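家庭礼拝についてのよくある質問

トラルトネス・キリスト教会 教育部

お子さんのいるご家庭から、家での聖書の時間や祈りについて寄せられた質問をまとめました。教会学校の入会手続きや送迎については「教会学校のご案内」のページをご覧ください。内容は年度の途中でも更新することがあります。

【家庭礼拝の基本】

家庭礼拝とは何ですか。

家族で聖書を読み、祈り、できれば賛美歌を一曲歌う時間のことです。家庭によって「夜のお祈り」「聖書タイム」などと呼んでいます。決まった式文はありません。教会の主日礼拝の代わりになるものではなく、週の間の日々を神様の前で過ごすためのものと考えてください。

必ずしなければいけませんか。

教会員の義務として定めているものではありません。申命記6章には、家に座っているときも道を歩くときも、寝るときも起きるときも、神の言葉を子どもに語り聞かせるようにと書かれています。当教会ではこの箇所をもとに家庭礼拝をお勧めしていますが、やり方も回数も各家庭にお任せしています。報告していただく必要もありません。

何歳から始められますか。

年齢の下限はありません。赤ちゃんのうちは、抱いて短く祈るだけで十分です。言葉が出てくる頃になると「アーメン」だけ一緒に言えるようになります。絵本の聖書を自分でめくりたがるようになったら、そこから一場面ずつ読むのがよいと思います。小学生になってから始めるご家庭も多く、遅すぎるということはありません。

時間はどのくらいですか。

幼児のいる家庭では5分程度、小学生中心の家庭でも長くて15分までをお勧めしています。話が弾んで延びるのはかまいませんが、最初から長い予定を組むと続きません。時間が来たら途中でも祈って終わり、続きは翌日に回してください。

朝と夜のどちらがよいですか。

どちらでもかまいません。朝食の後は全員がそろいやすい反面、登校や出勤の時刻に追われます。夜は落ち着きますが、小さい子は眠ってしまいます。まず一週間やってみて、無理があれば変えてください。平日は各自で祈り、週末だけ家族で集まるという形のご家庭もあります。

毎日できないのですが。

毎日でなくてかまいません。週に一度でも、曜日を決めておくと始めやすくなります。休みが続いたときは、抜けた分をまとめて読もうとせず、その日の箇所から再開してください。

【聖書の読み方】

どの聖書を使えばよいですか。

礼拝では新共同訳を使っていますが、家庭では新改訳2017や聖書協会共同訳でも問題ありません。漢字にふりがなの付いた版が各訳で出ています。未就学のお子さんには、絵の多い子ども向けの聖書が読みやすいでしょう。訳が違うと言い回しも違うので、暗唱聖句を覚えるときだけは、教会学校で配るカードの訳に合わせていただくと混乱がありません。

どこから読み始めるとよいですか。

初めてのご家庭にはマルコによる福音書をお勧めしています。福音書の中で一番短く、出来事が次々に進むので、小学生でもついてきやすい書です。幼児には創世記のノアやヨセフの話、ダビデの話など、物語になっている箇所が向いています。

箴言を一日一章ずつ読む方法もあります。箴言は全部で31章あり、一か月で読み終えることができます。ただし親にも説明しにくい章がありますので、お子さんと読む場合は一章全部ではなく、その中の二、三節を選んでください。

レビ記や系図の箇所も読むべきですか。

聖書に不要な箇所はありませんが、小さい子どもと最初に読む必要はありません。家庭礼拝では飛ばしてかまいませんし、飛ばしたことを気にしなくて大丈夫です。中学生くらいになって通読に取り組むときに、改めて読めばよいと思います。

戦争や暴力の場面はどう扱えばよいですか。

お子さんの年齢に応じて、読む範囲を親が先に決めておいてください。たとえばダビデとゴリアトの話では、幼児に細部まで読み聞かせる必要はありません。一方で、聖書に悲しいことやひどいことが書かれているのを隠し通すこともできません。「どうして神様はそうしたの」と聞かれて答えられないときは、分からないと言ってかまいません。その質問を書き留めておいて、教会学校の教師に尋ねてください。

子どもの質問に答えられません。

答えられない質問が出るのは普通のことです。多いのは「神様は誰が作ったの」「死んだ犬は天国にいるの」「お祈りしたのに治らないのはなぜ」といった質問です。聖書にはっきり書かれていることと、書かれていないことを分けて話すようにしてください。書かれていないことを、その場の思いつきで断言しないほうがよいと思います。後でお子さんが大きくなったとき、聖書にあることまで同じように受け取られてしまいます。

教会の図書棚に、子どもの質問を集めた本を何冊か置いています。貸出期間は二週間です。

【小さい子どもと一緒に】

じっと座っていられません。

三、四歳の子が座っていられる時間は短いものです。座らせることを目標にすると、毎晩叱って終わることになります。膝に乗せる、床に座る、寝転んで聞くなど、姿勢は自由にしてください。手を動かしながらのほうがよく聞く子もいます。塗り絵や積み木をしながら聞いていても、後で尋ねると案外内容を覚えています。音の出るおもちゃと画面のあるものは、その時間だけ片付けておきましょう。

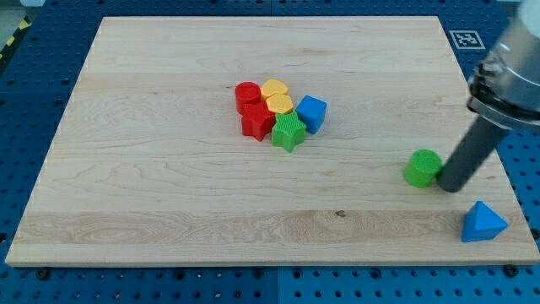 木の板と色つきのブロック

下の子が泣いたり走り回ったりして進みません。

進まない日は、祈りだけで終わってください。上の子がもっと聞きたがるようなら、下の子が寝た後に少しだけ続きを読む方法もあります。両親がそろっている日には、一人が下の子を見て、もう一人が上の子と読むようにしているご家庭もあります。毎回全員がそろわなくてもかまいません。

ごほうびのシールを使ってもよいですか。

使ってかまいません。教会学校でも出席カードにシールを貼っています。ただ、シールの数で兄弟を比べることは避けてください。聖句を覚えるのが早い子と遅い子がいます。覚えられなかった子にも、その日参加した印として同じシールを渡すのがよいでしょう。神様に愛されるために頑張って集めるものだと受け取られないよう、渡すときの言葉に少し気を付けてください。

歌はどうすればよいですか。伴奏ができません。

伴奏なしで歌ってください。教会学校で歌っているこどもさんびかを一曲、同じ月の間は変えずに歌うと、字の読めない子も覚えます。今月の歌は月初めの週報に載せています。集合住宅で夜に歌いにくい場合は、歌詞を一緒に読むだけでもかまいません。

【祈りについて】

親が声に出して祈ることに慣れていません。

大人になってから信仰を持った方からよくいただく質問です。短い祈りから始めてください。「神様、今日も一日守ってくださってありがとうございます。明日も一緒にいてください。イエス様のお名前によってお祈りします。アーメン」で十分です。紙に書いて読んでもかまいません。主の祈りをそろって唱えるだけの日があってもよいと思います。

主の祈りの言葉が子どもには難しいのですが。

礼拝で用いる文語の主の祈りは、幼児には意味が分かりません。それでも音で覚えてしまう子が多く、意味は後から少しずつ説明できます。「日用の糧」は毎日の食べ物のこと、「御国」は神様が治めておられるところのこと、というように、一度に一つの言葉だけを取り上げてください。口語の祈りを家庭で使っても差し支えありませんが、礼拝では文語で唱えるため、両方に触れておくと戸惑いません。

子どもが祈りたがりません。

無理に祈らせないでください。順番に祈る習慣のある家庭では、「今日はパスしてもいい」と決めておくと本人が楽になります。代わりに祈ってほしいことを一つ聞いて、親が祈る形でもよいでしょう。お友達のこと、学校のこと、飼っている金魚のことなど、何を挙げても笑わずに祈ってください。

いつもおもちゃが欲しいという祈りになります。

小さいうちはそれでかまいません。親が感謝の祈りや人のための祈りを先に祈っていると、しだいにまねるようになります。祈りの内容をその場で直したり、言い直させたりすることはお勧めしません。気になることがあれば、別のときに話してください。

願いが聞かれなかったと子どもが落ち込んでいます。

すぐに理由を説明しようとしないで、残念だったという気持ちを聞いてあげてください。パウロも、取り去ってほしいと願ったとげが取り去られませんでした(コリントの信徒への手紙二12章)。詩編には、なぜですかと神様に訴える祈りがいくつもあります。嘆くことも祈りのうちだと伝えて、一緒に詩編13編を読むのもよいと思います。病気や家族の死に関わることでしたら、どうぞ牧師にご相談ください。

【家族の事情に応じて】

配偶者がクリスチャンではありません。

ご家族の理解を得られる範囲で行ってください。食前の短い感謝だけにする、寝る前に子ども部屋で祈るなど、負担にならない形はいろいろあります。お子さんの前で、信仰のことで配偶者を責めるような言い方は避けてください。参加するかどうかは、その日ごとに本人に任せるのがよいでしょう。最初は新聞を読みながら同じ部屋にいるだけ、という方もおられます。

ひとり親で、時間も気力もありません。

できるときに、できることだけしてください。車の中や風呂場での祈りも家庭礼拝です。教会の祈祷会では、希望されるご家庭のために名前を挙げて祈っています。また、月に一度、礼拝の後に昼食をとりながら何家族かで一緒に聖書を読む時間を設けています。申し込みは要りません。

中学生になって参加しなくなりました。

部活動や塾で時間が合わないことも、本人が距離を置きたいと思っていることもあります。家族の時間を続けながら、席は空けておいてください。小さい頃と同じ内容では物足りなくなっている場合もあるので、読む箇所を選んでもらう、下の子に読んでもらうなど、役割を変えると戻ってくることがあります。信仰について本人が疑問を口にしたときは、話してくれたことをまず喜んでください。

祖父母ですが、孫に聖書の話をしてもよいでしょうか。

事前に親御さんと話し合ってください。預かっている間に食前の祈りをすることや、聖書の絵本を読むことについて、先に了解を得ておくと後で困りません。離れて暮らしている場合には、誕生日のカードに聖句を一つ書き添える方法もあります。

外国語を話す家族がいます。

それぞれの言語の聖書で同じ箇所を読む方法をお勧めします。日本語と英語の対訳聖書は図書棚にあります。そのほかの言語をご希望の場合は教会事務室にお尋ねください。祈りは各自が一番話しやすい言語でかまいません。

【教材と教室】

「プレダー」とはどのような教材ですか。

当教会の教育部が作っている家庭用の冊子です。全24回で、一回分が見開きになっており、左に聖書の箇所と短い説明、右に話し合いの問いと祈りの例を載せています。前半が旧約、後半が新約です。週に一回使えば半年ほどで終わりますが、同じ回を二週続けて使ってもかまいません。

どこで受け取れますか。

礼拝堂入口の棚に置いてあります。教会学校に通っていないご家庭もお持ちください。代金はいただいていません。印刷部数に限りがあるため、一家庭につき一冊でお願いします。書き込み用にもう一部必要な場合は、該当するページを事務室で印刷します。

ほかの教会でも使えますか。

お使いいただけます。事前にご一報いただければ、印刷用のデータをお送りします。聖書の引用部分を別の訳に差し替えたい場合は、各訳の発行元が定める引用の決まりに従ってください。

家庭礼拝の教室はありますか。

毎年八月に、ランデック会館で親子向けの教室を開いています。午前中に親子一緒の礼拝、昼食をはさんで、午後は保護者の懇談と子どもの工作に分かれます。定員は25組です。定員を超えた場合は、初めて参加される方を優先します。申込用紙は七月の週報にはさみます。

教会員でなくても参加できますか。

参加できます。洗礼を受けているかどうかも問いません。昼食代のみ当日受付でお支払いください。食物アレルギーのある方は、申込用紙の欄に必ず記入をお願いします。

会館に駐車場はありますか。

会館の裏に数台分ありますが、車いすをお使いの方と乳児連れの方のために空けています。それ以外の方は公共交通機関でお越しください。ベビーカーは玄関の右側に置けます。

【よくあるご心配】

形だけの習慣になっている気がします。

読む箇所や時間帯を変えてみてください。続き物で読んでいたなら、しばらく詩編を一編ずつにする、テーブルを囲んでいたなら外を歩きながら祈る、といった変え方があります。しばらく休むのも一つの方法ですが、再開する日を先に決めておいてください。習慣であること自体は悪いことではありません。気持ちの乗らない日にも口から出てくる祈りは、くり返しの中で身に付いたものです。

親の私が叱ってばかりで、祈る資格がないように感じます。

その日のうちに謝れることは、祈りの前に謝ってください。「さっきは言い過ぎた、ごめんね」と親が言うのを聞いて、子どもは悔い改めと赦しがどういうものかを知ります。資格のある人だけが祈るのであれば、祈れる人はいなくなります。疲れていて何も言えない夜は、黙って手をつないで主の祈りを唱えてください。

子どもが洗礼を受けたいと言い出しました。

まず、どうしてそう思ったのかをゆっくり聞いてください。お友達が受けたから、聖餐のパンが食べたいから、という理由のこともありますが、それもきっかけの一つです。急いで返事をせず、牧師にお知らせください。本人と保護者との面談の後、準備の学びを行います。学びの期間は年齢と理解に応じて決めています。幼児洗礼については別のページに説明がありますので、そちらもお読みください。

ここにない質問はどこに送ればよいですか。

教会事務室の窓口、または週報の裏にある連絡票でお寄せください。匿名でも受け付けますが、お返事が必要な場合はお名前と連絡先をご記入ください。事務室の受付は午前10時から午後4時までです。個人の事情に関わるご相談は、このページには掲載しません。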